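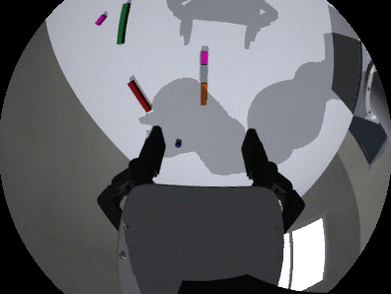

Simulated view over the gripper, fingers apart, with colored sticks and blocks on the table.

Stamari reports mixed results from simulated tabletop clutter tests

NONDCOMBE, November - Stamari today released results for Ollex, a method that lets a robot arm choose its next grasp among small scattered objects. The company says the numbers are worth publishing. It also says they should be read with care, as every one of them comes from a simulator.

The team ran 2,224 grasp attempts in a rendered kitchen. On layouts close to those used in training, Ollex beat the baseline planner. On 54 layouts held back for testing, the lead shrank to 5 percentage points, and Stamari does not claim to know how much of that would survive on real hardware.

"I have read too many releases where a simulated arm picks up a simulated stick and the headline says the kitchen is solved," said Weronika Brzozowska, who led the evaluation. "We have a small gain on small objects. I would like to see it fail on a real table before I believe in it."

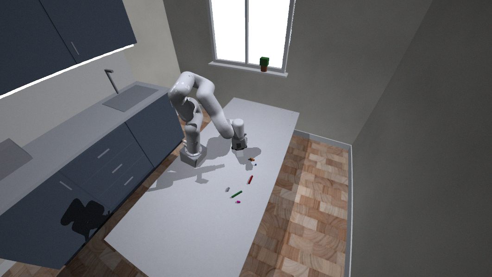
The simulated arm over its table, with the test objects grouped near the gripper.

Shadows were a main concern. An arm working under strong window light can throw a dark shape across its own work area, and earlier versions of Ollex lost track of pieces that fell inside it. The new version was trained on 500 lighting setups. Brzozowska's group found that it still confuses shadow edges with object edges more often than she considers acceptable. 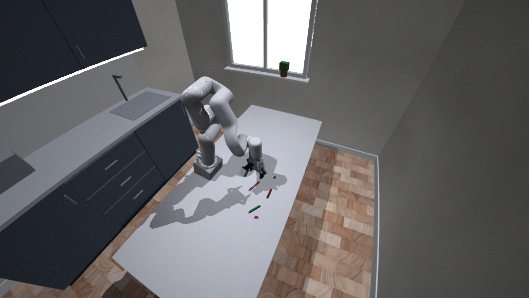
Another view of the rendered kitchen. The arm's shadow stretches across the tabletop.

Zuleica Queiroz, who wrote the grasp-selection code, said the comparison also needs work. "Our baseline is an old one - Erdős, our own planner - and we tuned Ollex far longer than we ever tuned that," she said. "Someone outside should rerun it."

Stamari will share the test layouts and the full log of failed attempts with research groups on request. No product is planned, and no date has been set for trials on a physical arm.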